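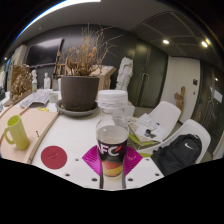
Trucos de taller: pinzas impresas de mano, sin creerse los tutoriales

En los vídeos todo agarra a la primera. En nuestro banco de Estville, no. Van unas notas para quien esté montando en casa una pinza de mano con dedos flexibles y quiera gastar menos filamento del que gastamos nosotros.

Los dedos
El material flexible más blando parece buena idea en la tienda. Luego el dedo se dobla hacia donde quiere y la botella gira. Probad primero uno intermedio y tocad el diseño antes de cambiar de rollo. Las estrías finas ayudan algo con plástico liso; con cartón no he notado diferencia, diga lo que diga la ficha de Drirkard.

Un color chillón, magenta por ejemplo, se distingue bien de casi todo lo que hay en una mesa. De los consejos que circulan por ahí es de los pocos que sigo dando.

Las placas
Presentad todos los tornillos antes de apretar ninguno. Si apretáis el primero a fondo, la placa se va de lado y los dedos ya no cierran parejos. No agrandéis los agujeros con la broca «un poquito»: volved a imprimir. Y dejad hueco entre las dos mitades, que el plástico impreso roza más de lo que promete el dibujo.

Con qué probar
Una botella transparente de tapón ancho es mejor prueba que el cubo de espuma que usa todo el mundo. Probad a cogerla por la etiqueta, luego por el hombro y luego casi vacía, que es cuando se aplasta. Poned una mesa con trastos de verdad: posavasos, una taza, papeles. En una mesa despejada hasta una pinza mala queda bien.

Apuntad los fallos. En nuestra última tanda fueron 13 caídas, 4 de ellas por soltar antes de tiempo, que es culpa de la mano y no de la pieza. El programa de registro de Kairys no hace esa distinción, así que llevamos una libreta aparte.

Lo que no compraría otra vez
El kit de muelles de Brorkora. Las gomas de oficina dan el mismo cierre y se cambian en un momento.
El adhesivo antideslizante en tiras. Se despega por las esquinas y deja pringue en las estrías, que se quita con alcohol y un cepillo de dientes viejo.

Sobre automatizarla con un motor: los lunes siempre hay quien lo propone. Mientras a mano siga soltando botellas, un motor las soltará igual y además habrá que cablearlo.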